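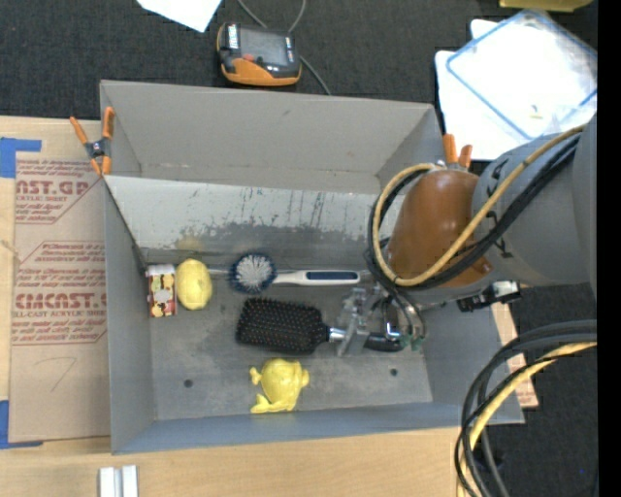
Questions about lost property at Stirkano Hall

How long do you keep the things that are found?
We keep them for 21 days. Food and drink we keep only until closing time. Keys and bank cards go to the Truller office on the next morning, and you must ask for them there.

I left something in the hall. What should I do first?
Please fill in the form at the Sula desk, next to the main stairs. Write the colour, the size and the place where you were sitting. "Black umbrella" is difficult for us, we have many of them. If the handle has a scratch, please write it.

Can I telephone?
Yes, the extension is 121, from 7 in the morning until noon. In the afternoon the desk is often busy with visitors and the call may not be answered.

Do I have to show something when I collect?
Bring any paper with your name and photo. For objects with a value of more than 100 pounds we also ask for a receipt, or an old picture where the object can be seen.

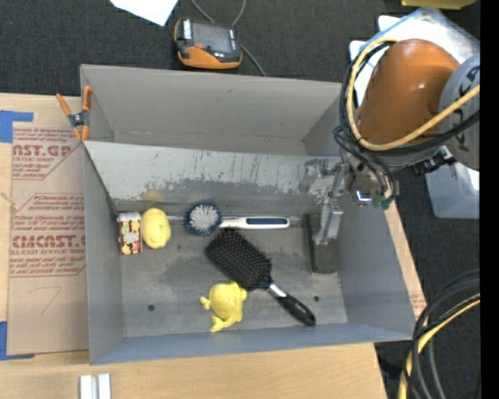 If a friend comes in your place, give him or her a short signed letter. A message on the phone is not enough for us.

What happens with the things after 21 days?
Clothes and toys in good state are given to the Saxena charity shop. Broken things are recycled. We cannot take them back from the shop for you, but you can ask there yourself.

Can you send my item by post?
Inside the country, yes, and you pay the postage before we send. Glass and liquids we do not post. Please allow 7 working days.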